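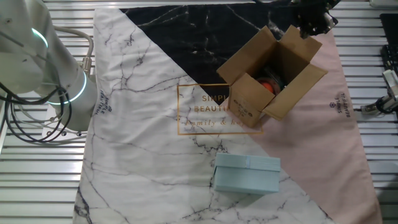 Drestley wrote in to say that whatever figure I had in mind for the arm, I should write down the same figure again underneath it and label it "everything else."

Forum > Small Shop Equipment > Robots and Automation > Budgeting

Fair enough, and I'd like to know what goes in the second line before I show it to anyone who signs checks. We want a bench cell that takes small goods out of open cartons, one arm to start, maybe a second later. I have a quote for the arm and a quote for the gripper. I have no quote for anything else, and I'm old enough to find that suspicious. The plan is to order in August and be running trials by winter. What am I forgetting?

Posted by zaveck_bench

Nyberg
You're forgetting the table. Everyone prices the robot as if it will hover. Get a slotted metal top and a frame to go with it, and buy more T-nuts than you think any adult could lose. Ours went out of square the first week because we had bolted a perfectly good arm to a perfectly bad workbench, and the bench cost us more in lost days than a proper top would have.

Then cables. Budget for longer ones than the drawing says, plus spares of whichever one runs along the moving parts. We went through 2 gripper cables before anybody thought about strain relief. The connectors are the expensive end, naturally, and the end that gets bent.

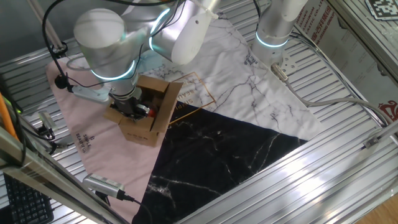
Mounting hardware is the other line people leave at zero. A camera needs a bracket, the bracket needs an adapter, and the adapter is a special order with a lead time of some 20 working days. Put in money for machined bits you can't name yet. I call ours "brackets, misc." and it has never once come in under.

If the second arm is a real possibility, pay for the bigger frame now. Moving up a size later means taking everything apart, and you'll get to calibrate it all over again, which is a treat. Same for power: have the electrician put in the extra outlets while he's already annoyed with you.

Last thing, leave room for test goods. You'll want cartons in the sizes you really ship, and a cloth or mat you don't mind ruining. Cheap stuff, but somebody has to be allowed to buy it without a form.

Cakard
just get the starter bundle from whoever sells you the arm, its all in there. ours had everything

Nyberg
Ours had everything too, apart from the table, the cables and the brackets. Read the parts list before you sign. "Camera ready" on the one we bought meant there were 4 holes where a camera could go.

zaveck_bench
Went back to the parts list. No cables past the standard length, no mounts, and a 24-month warranty on the arm that doesn't cover the gripper. I've added a line for brackets, misc. and moved the order back until I have a price on the frame. Is it normal for the training days to be quoted separately from the travel?

Nyberg
Yes. Also the lunch.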